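Savdale Snacks
Posts from the Flindport packing floor

1/ I have been on the packing side at Savdale for 13 years and have spent most of that time putting snacks into paper bags. There are now arms for this. I've been asked to "share the journey" with the wider Flindport site, so consider it shared.

2/ My old title was packer. My new title is cell operator, and it came with a lanyard. The pay review is in July and the lanyard is not negotiable.

3/ Paper bags and snacks, same as ever:

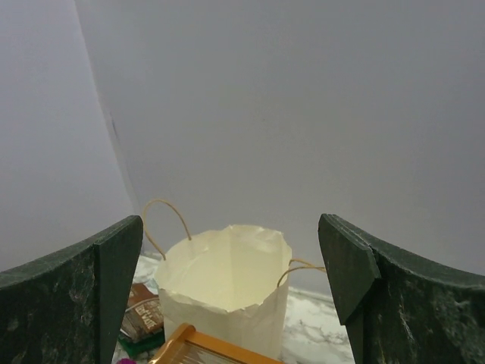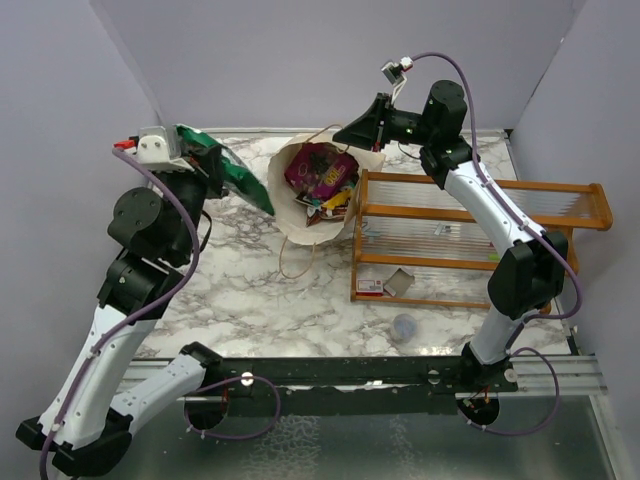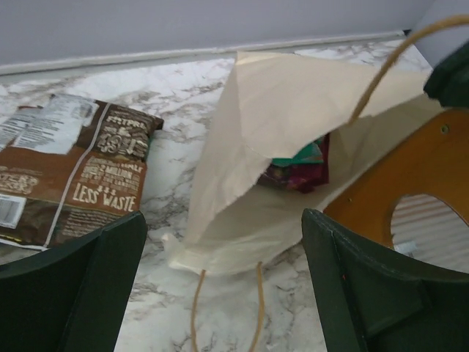
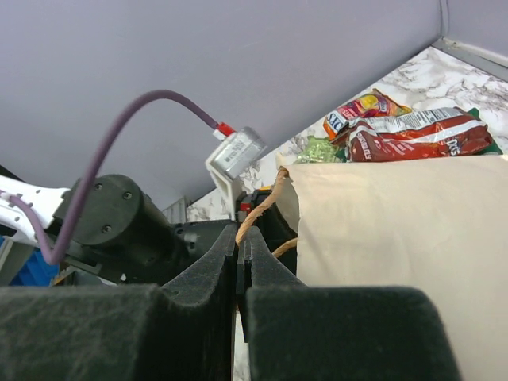

4/ Q from the comments: does the packing crew lose hours when the arms come in?

At our site the hours stayed the same through the first season and the tasks moved around. There is less bagging and more setup, restocking and fixing what went wrong. Overtime did drop, and anyone who was counting on it should ask for that number before the arms arrive.

5/ On the paper bag. I have complained about twisted paper handles since my first week. They flop in, they flop out, they hook on your sleeve. Management never once took this up with the supplier. Then engineering wrote "handle variability" on a slide and there was a meeting within 5 days. I had it down as "stupid handles," so clearly the wording was my mistake.

6/ The thing I notice most is the noise, or the kind of noise. A packing line of people talks all shift. You know whose kid has a fever and who is fighting with their landlord. Now I stand by the cell and my nearest coworker is at the label printer, 56 steps away. I measured it on a slow afternoon. There have been several slow afternoons.

7/ To be fair to the arms, my wrists are better. I used to go home and open jars with my elbows. The physical therapist in town has lost a loyal customer, and I'm not sorry — she was nice, but she was always going to be happier about my progress than I was.

8/ The training came from Holovko, the outfit that set up the cell. Two mornings of slides, then one morning with the thing itself. The slides covered the emergency stop very thoroughly. They did not cover what to do when a chip bag slides off sideways and wedges itself somewhere you can't reach. We wrote that page ourselves. It's taped to the cabinet and it's the only page anyone reads.

9/ Somebody upstairs asked if we could write down "everything an experienced packer knows." I gave them 7 lines:

Heavy stuff on the bottom.
Chips last.
Open the bag all the way before you start.
Flat things go in along the side.
Don't push down to make room.
If the bag leans, stop and fix it.
If the bag tears, get another bag.

They asked if there was more. There is, but it lives in my hands and I can't get it onto a form. I notice the form has a box for "other."

10/ The younger half of the crew took to it faster, mostly because they weren't attached to the old way. The older half took to the troubleshooting faster, because we've already seen every way a bag can fail. I would like that to show up in the pay grades. At present it shows up in who gets called over.

11/ Night shift swears the cell behaves better for them. Night shift also used to swear the old tape gun behaved better for them, so I'm giving this the same weight.

12/ What I'd ask for, if anyone at the Fatov office reads this far: put two people on the cell instead of one. The work may only need one. The eight hours need two. Also a stool.

13/ Update, 4:40 p.m.: we're getting a stool.

Recent posts
The stool has arrived and it is the wrong height
Label printer, a short history of grievances
Who keeps moving the tape
Break room microwave: findings so far

We use cookies to remember your settings and see which pages get read. Accept all | Manage choices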